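Folding blue microfiber cloths: thirds or quarters?
Humside Home Forum > Cleaning & Laundry > Cloths, rags and towels

lintlady22
Okay folks, I finally did it. I threw out the rag bag! Every old T-shirt and dead sock is gone and I've switched the whole house over to proper blue cloths, 24 of them, and I am way more excited about this than a grown woman should be. Now I need a fold. I want them standing up on edge in a shallow drawer so I can grab one without wrecking the row. Thirds or quarters? Mine are the thin kind and they slump.

Gunvor Berge
Thirds, every time! Fold one side in, fold the other side over it, then bring the bottom up to the top. You get a nice fat edge along the front and that's the bit you pinch when you want one. I've done mine this way for 14 years and I still get a little thrill opening the drawer.

pat_in_the_pantry
Quarters. Thirds look great for a day and then you pull one from the middle and the neighbors come with it. In half, in half again, done. Also you get eight clean faces when you're wiping, and with thirds I always lose track of which side I've used.

lintlady22
Ooh, the eight faces thing is a good point. I tried both on the table last night and my thirds kept going lopsided. I think I'm smoothing too late.

Gunvor Berge
You probably are! Smooth before the first fold, flat hand, middle to the edges. And work on something with a bit of grip. I roll out brown paper over the table when I do a big batch. Cloth slides around on a slick white top and you end up chasing the corners. Paper holds it just enough, and if it wrinkles a bit at the edges who cares.

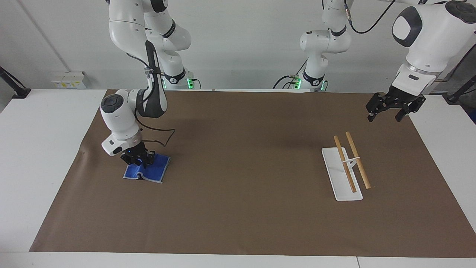 The other thing I'd say is don't be afraid to pick the whole thing up by the middle and start over. Pinch, lift, let the corners drop, lay it back down. Takes two seconds and it beats tugging at a bunched-up cloth from the sides. The edges on a blue cloth help a lot too if they're a paler color, you can see right away when they don't line up.

mopbucket_dale
I'm going to be the grump. Why fold them at all? Mine go in a bin. Dry cloth, wet cloth, it's going on a countertop either way.

pat_in_the_pantry
Dale, we've been through this in the dish towel thread and you lost.

mopbucket_dale
I did not lose, the thread got locked.

lintlady22
Ha! Dale, I had the bin system for years and I could never find a clean one. Gunvor, I tried the paper and WOW. Did all 24 before my coffee went cold. They're in a long narrow tray inside the drawer now, and they stay up so much better with something to lean on.

Fliltley
A tray is the way to go. I keep mine in a white one and slide it in at a slant because my drawer is too short for it straight. Looks odd, works great. For the thin cloths I'm with Gunvor, thirds give them some backbone. Thick ones I do in quarters or they get too chunky to stand.

pat_in_the_pantry
Fine, I'll give you thirds for thin ones. Not moving on the thick ones though.

Gunvor Berge
I'll take it!! One more for lintlady: wash them before the first use, no softener, and on their own. New blue ones can shed color the first time or two and I have a pink bath mat that is now sort of lavender.

lintlady22
Oh no. I already put one in with the white pillowcases. Going to go look.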